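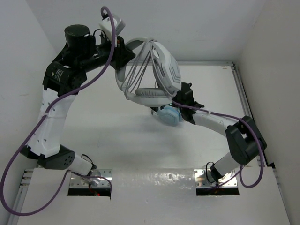 我们Taddale健康与老龄调查组又要招人啦！这次想找的是65岁以上、在Taddale住满十年的街坊，跟我们聊聊日子过得怎么样：睡得好不好、一天走多少路、多久见一次儿女、看病方不方便。我自己最关心听力这一块，去年访谈时好多老人家跟我说，电视声音越开越大，家里人嫌吵，他们干脆就不看了。所以这回加了个听力小测试，要戴那种白色的头戴式耳机，耳罩带灰色软垫，把耳朵整个罩住，听到“嘀”一声就举手，很简单的，我妈都试过了（她还嫌太短！）。

上一轮从1月开始，一共有1,246位居民填了问卷，其中182位做了面谈，年纪最大的那位比我还能聊。这一轮面谈我们还差67个名额，男士尤其缺，各位阿姨麻烦把老伴也拉来吧。

整个过程将近两小时，中间有茶点，累了随时可以歇，不想答的问题跳过就好。地点在Cloutier楼一层，门口有坡道，轮椅能直接进。腿脚不便的话我上门也行，只是听力测试得另约时间。半年后会再打一次电话回访，总共六个问题，很快。

参加的朋友每人有一张超市购物卡，家属陪同也欢迎。姓名和住址不会出现在报告里。

想报名的，2021年6月26日之前到Cloutier楼前台留个电话，写上“Dale MacLeod收”，我会一个个打回去。普通话、粤语、英语都可以，打电话时跟我说一声想用哪种就行。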